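Thursday, September 10, 2020

Laundry at home: one heap, untouched. Laundry at work: one pair of jeans, receiving the full attention of two arms, one laptop and three adults with degrees. I thought about this on the bus home and decided to write it down before I got into a mood about it.

We are on to belts this week. Shirts were the spring, towels were the summer (towels were lovely, towels have no opinions), and now Charmaine wants trousers "as they come off a person," meaning with the belt still in. Her argument is that people do not prepare their laundry for the convenience of the machine. My argument was that they could start. I lost.

So the job is jeans on the table, belt through the loops or partway through them, and the arms are supposed to get hold of the belt and deal with it before anybody thinks about folding. A child of six can do this. I asked Anel's six-year-old over the phone at lunch and she said it was easy, you just pull. I have written "you just pull" on a sticky note and put it on my monitor.
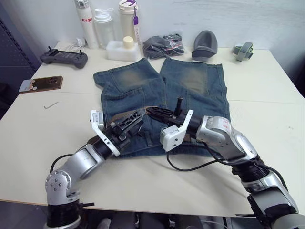 Both arms at the waistband, and the back of the table as tidy as it ever gets.

What I keep coming back to is how little of a chore is the part with a name. "Fold the jeans" sounds like folding. Before the folding you have to know which end is up, where the waistband stops and the belt starts, and whether the thing you've pinched is one layer or three. My hands know all that without telling me. I tried to notice what they were doing when I took my own belt off tonight, and the moment I noticed I got it stuck on a loop. Volodymyr says this is the whole field in a nutshell and that I should stop undressing analytically.

Ruan had a run before lunch where the left gripper took a beautiful firm hold and lifted, and up came belt, belt loop and the entire seat of the pants, like a waiter removing a dish cover. He let it hang there a while. Then he put it down and wrote "grasp successful" in the log, since by the definition we agreed on in the meeting it was. We are going to have another meeting about the definition.

Nandi thinks we are too hard on the thing. She came to us from the shop-floor side, at Nomeck, and she says the machines there look like geniuses only because someone spent a year making sure every part turned up in the same tray facing the same way. Move the tray an inch and your genius is punching holes in the air. She'd like to see one of those try denim. I asked what they did about the soft stuff, the bags and liners and so on, and she said, "Oh, people do that." Of course they do. People also do the tray.

Mr. Mthembu's nephew wrote again from the laundry. They put through over 1000 pieces on a busy day and he would like to know when he can have one of ours. I did the sum on the back of his letter. At this afternoon's speed, and assuming nothing snags and the robot gives up sleep, we could offer him 40 pairs of jeans a day. He could hire Anel's daughter and come out well ahead. I drafted a polite answer with "October" in it and didn't say October of what.

The afternoon was better, I'll admit. We gave up on the overhead view for a while and watched through the wrist camera, which I'd been avoiding because it makes me feel like an ant at a rodeo. From down there a pair of jeans is a landscape. Rivets, bar tacks, that gold double stitching everywhere, and every bit of it is a fine landmark if you happen to know what pants are. The trouble is that almost anything long, narrow and stitched down looks like something you ought to grab. A belt loop does. So does a seam, if you come at it from the wrong side. The belt itself is brown and braided and could hardly be more different from denim, and we still had a run that went confidently for a side seam and stayed there, squeezing it, until Ruan took pity and hit stop.

Charmaine leaned over at that point and said, "Well, it's committed." She's been waiting years to say that about one of us.

Then run 577, which I'm recording here because the log won't do it justice. Right gripper came in low, waited, took the belt and only the belt, and drew it along until it had clearly gone the length of a loop. No drama whatever. All three of us leaned in. Anel said not to breathe on it. It did about a hand's width, slowed, and let go, and we cheered as if it had parked a ship. Run 578 grabbed a pocket.

Can machines do the chores yet? My mother asks me every Sunday, and I've been giving her the same answer for so long that she now says it along with me. Tonight's version: it can take part of a belt out of a pair of pants, with help, on a good table, provided nobody is in a hurry to wear them. 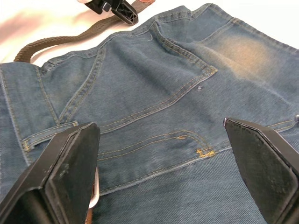 Things for tomorrow

Rewrite the definition of a grasp. "Belt, and nothing that isn't belt" was Ruan's suggestion and I can't improve on it.

Ask Semora about softer finger pads, and ask what they cost before Charmaine falls in love with them. The last quote was 200 for a set and she'd named them by the time it arrived.

Answer Mthembu properly.

Find out from Volodymyr whether Adier ever sent the second batch of trousers. I asked for assorted sizes.

Do a wash. By hand, in the sense that I'll be the one carrying it to the machine, sorting it, emptying the pockets, hanging it up and putting it away, while the appliance takes credit for the lot. I've got one clean shirt left and it's the one with the toner on the cuff.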